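Home Frames Mounts Care and fitting Delivery Contact

Filed under: Tabletop frames, wooden

The Tisstead tabletop frame

The Tisstead is our plainest wooden frame and the one we have made the longest. It has a flat face with square corners and no moulding. It was drawn up by Şükran Kaplan when the workshop was still in Nurville, and apart from a slightly deeper rebate the pattern has not changed.

It is sold for photographs, postcards and small prints. It will also take a thin piece of card embroidery, but please measure the thickness first. Anything deeper than 4 mm, including the mount, will stop the back from closing properly and should go in a box frame instead.

Sizes and finishes

The Tisstead comes in three sizes, named by the print they hold: small, medium and large. The face of the frame is 16 mm wide on the small and medium and a little wider on the large. Finishes are cream, chalk, dark oak and plain waxed. The cream is a warm shade and looks yellow next to a pure white mount, so we suggest the off-white mount from the Plilletti range if you are buying the two together. Mounts are not included in the price.

All sizes are glazed with ordinary picture glass. Acrylic can be fitted to order at no extra cost, and we recommend it for children's rooms or for frames that are going in the post as a present. Non-reflective glass is available on the large size only.

Putting a picture in

Lay the frame face down on a clean cloth or sheet. Bend the clips up with a thumb, or with the handle of a teaspoon if they are stiff, and lift the backing away. Clean the inside of the glass with a dry cloth. Spray cleaner tends to creep under the edge and leaves a mark on the mount later on. Put the picture in face down, then the backing, and press the clips flat again. 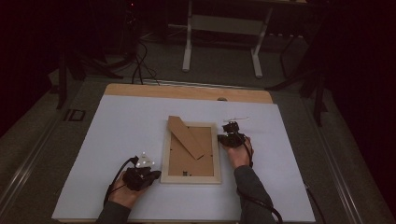
Tabletop frame in cream, seen from the back, with cardboard easel stand.

The stand is fixed to the backing and folds flat against it for storage. Check which way round it sits before you close the clips – it is easy to end up with an upright picture and a stand meant for the other direction. Don't force the stand past the point where it stops, as the fold will weaken and the frame will start to lean.

If you would prefer to hang it, the small and medium sizes can be fitted with a single ring. The large needs two rings and cord. Both kits are on the fittings page.

Care

Dust with a soft brush. The painted finishes can be wiped with a barely damp cloth, but the waxed finish should be kept dry and given a thin coat of clear wax once a year. Keep all of them off windowsills that get strong sun. The wood will cope, but most prints fade.

Orders and returns

Frames in stock leave us within two working days. Acrylic glazing adds a week, and longer in December. Unused frames can be returned within 14 days in their original packing. Trade orders are packed 52 to a crate in the small size – please ask for the price list. Spare backings and clips are sold separately. For stockists in Ireland, contact Ó Dálaigh, who carry the full range.

Contact us | © Tisstead Frames | Back to top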